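The Robot That Wants to Do Your Laundry

Have you ever been told to put your clothes away, and then found a much more interesting thing to do, such as lying on the carpet? Then you might like to hear about the Kolora, a robot with two arms that is being made to help with the washing – or at least with the part that comes after the washing, when everything is in a big heap and somebody has to sort it out.

The Kolora comes from a company called Symonenko, and it isn't meant for houses just yet. It is offered to places with lots and lots of clothes, like hotels, theatres and swimming clubs. One of the first to try it is the Hallstead Playhouse, where the costume room holds 1038 pieces, counting every sock and every pirate waistcoat. Imagine hanging all of those up after a show!

Now, you may be thinking that hanging up a shirt is easy. You pick up the shirt, you pick up the hanger, you pop one inside the other and off you go to tea. But you have been practising with your hands ever since you were a baby, and a robot has to start from nothing. A cup stays the same shape when you lift it, and so does a wooden brick. A shirt doesn't! It flops and folds and hides its own sleeves, and it never lands the same way twice.

Instead of hands, the Kolora has grippers, one at the end of each arm. A gripper works a bit like your finger and thumb when you pick up a pea. It can pinch a fold of cloth with one gripper and hold a hanger with the other. Try it yourself at home: put on a pair of thick mittens, use only your thumb and one finger on each hand, and see how long it takes you to hang up a jumper. (Ask before you use the good jumper.)

To help it learn, people guide the arms through a job again and again, and the robot's computer looks for patterns in what they did. The costume helper pack comes with 700 of these practice goes already stored inside, and the theatre can add more of its own.

A Kolora can be hired for a month at a price of £2790, so you would need to save your pocket money for a very long time indeed. Until then, I'm afraid, the heap on your bedroom floor is still yours.
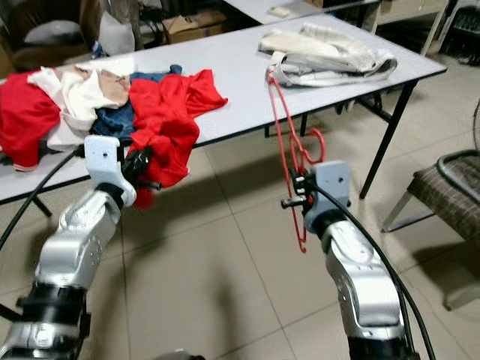 A red garment in one gripper, a red hanger in the other.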